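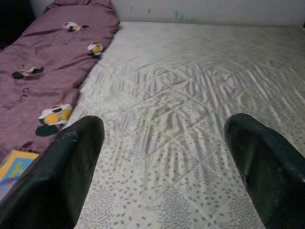

Laut Esi Laryea bringt das Wenden einer gesteppten Matratze nichts, wenn die Oberseite vorher nicht abgesaugt wurde: Der Staub sitzt in den Nähten und gelangt beim Umdrehen auf den Lattenrost. Der Einwand ist berechtigt und in der folgenden Reihenfolge berücksichtigt.

Matratze abziehen, absaugen, wenden - und die Abstellecke gleich mit

Benötigt werden:
Staubsauger mit Polsterdüse
Mikrofasertuch, lauwarmes Wasser, Feinwaschmittel
Natron, 80 g
Klebeetiketten und Filzstift

Schritt 1: Bett freilegen
Laken und Auflage abnehmen. Die Bettdecke der Länge nach zusammenrollen und an eine Längsseite legen. Sie kann während der Arbeit auf der Matratze bleiben und wird einmal umgesetzt.

Schritt 2: Absaugen
Bei Rautensteppung diagonal arbeiten, entlang der Nähte. Zuerst die eine Richtung, dann die Gegenrichtung. Saugleistung auf mittlere Stufe, sonst zieht die Düse den Bezug an. Die Vertiefungen an den Kreuzungspunkten einzeln abfahren.

Schritt 3: Verfärbungen
Gräuliche Stellen auf hellem Bezug sind meist Abrieb. Tuch anfeuchten, gut auswringen, tupfen. Nicht reiben, der Aufdruck kann sonst ausbleichen. Bei einem gemusterten Bezug vorab an der Unterkante testen. Danach das Natron dünn aufstreuen, 2 Stunden einwirken lassen und absaugen.

Schritt 4: Wenden
Zu zweit, über die Längskante. Modelle mit nur einer Liegeseite werden nicht gewendet, sondern um 180 Grad gedreht. Der nächste Termin ist bei mir der September.

Schritt 5: Abstellecke
Die Einwirkzeit reicht für den Stapel aus Kartons und Tüten. Von oben nach unten abtragen, Tüten zuerst. Kartons nach Grundfläche sortieren, der größte kommt nach unten. Weiche Teile wie Taschen und gefaltete Textilien obenauf, nie zwischen zwei Kartons, der Stapel kippt sonst.

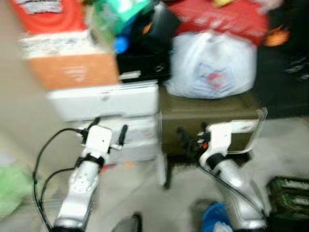

Kartons und Tüten in der Abstellecke

Etiketten gehören auf die Stirnseite, nicht auf den Deckel. Ich schreibe Inhalt und Monat darauf, mehr ist nicht nötig. Leere Kartons flach legen, sofern keine Rückgabefrist läuft. Große Tüten nur zur Hälfte füllen und offen hinstellen, bis der Inhalt sortiert ist. Geräte mit Flüssigkeiten oder Patronen aufrecht lagern.

Schritt 6: Bett beziehen
Erst beziehen, wenn der Bezug vollständig trocken ist. Prüfung mit dem Handrücken, besonders in den Steppnähten. Bei geschlossenem Fenster kann das mehr als 2 Stunden dauern.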